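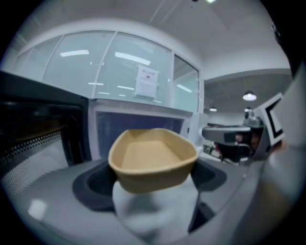

Laut Darmawan Sutanto reichen 12 Handgeräte für den Anfang, wenn die Ersatzpolster gleich mitbestellt werden. Die Umrüstung auf Stofffinger hält er für nachrangig, solange die Küchenaufgaben nur einen kleinen Teil des Plans ausmachen.

Dem kann ich nur zum Teil folgen. Seine Mail zum Nachlesen:

> Am 3/4/20 schrieb Darmawan Sutanto:
> Hallo zusammen,
> Angebot Voseck liegt vor. Lieferzeit nach Bestelleingang
> 12 Wochen, Mindestabnahme bei den Fingerpolstern 50 Paar,
> Staffelpreis ab 100 Paar. Eltodby hat nur mündlich zugesagt.
> Ich würde Voseck nehmen und den Roboterarm in den nächsten
> Haushalt schieben.
> Gruß, D.

Zur Staffel: Bei 100 Paar müssen wir lagern, und das Elastomer altert auch unbenutzt. Die Restmenge aus der Januarbestellung ist noch nicht erfasst. Ich schlage 50 Paar fest und 50 auf Abruf vor, sofern Voseck den Staffelpreis dann hält. Kartini Liew fragt das an.

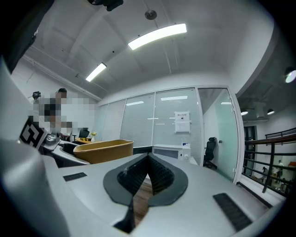

Der Verschleiß ist im Antrag bisher als Pauschale von 400 Euro je Gerät angesetzt. Das ist für den Einkauf nicht prüfbar. Polster und Fingerträger sollten getrennte Positionen werden, mit je eigenem Wechselintervall. Bei den Fingern mit genoppter schwarzer Innenfläche betrifft der Abrieb zuerst die Noppen, der dunkle Außenrand kann am Gerät bleiben. Ein kompletter Finger als Ersatzteil wäre hier also die falsche Bestelleinheit. Für die Stoffbezüge gilt eine andere Rechnung, dort fehlt uns jeder Erfahrungswert.

Den Arm würde ich nicht schieben. Odmont hält den Preis nur bis Quartalsende, und die Wartung ist im Angebot enthalten, bei Menon nicht.

Offen:
- Schriftliches Angebot Eltodby (Fabrice Renaud)
- Bestand Polster (Aisyah Ginting)
- Kostenstelle für die Stoffbezüge, Verbrauch oder Investition?

Rückmeldungen bitte an die Liste, nicht an mich persönlich.

Gruß
Apolinar Bermúdez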